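Chapter 4
Boxes, Wrappers and the Things We Keep Together

Most of us have, at one time or another, made up a box of sweets for somebody – a cousin, perhaps, or a neighbour who has moved away – and fussed over which bag should go in which corner. 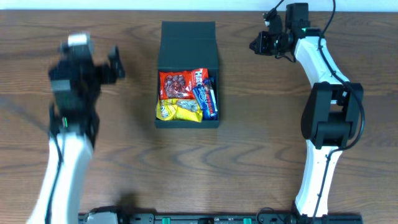

Soft bags will crumple and give a little, whereas a chocolate bar keeps its shape and often sits best on the slant. We shall begin with the lid open, and come to the closing of it on page 52.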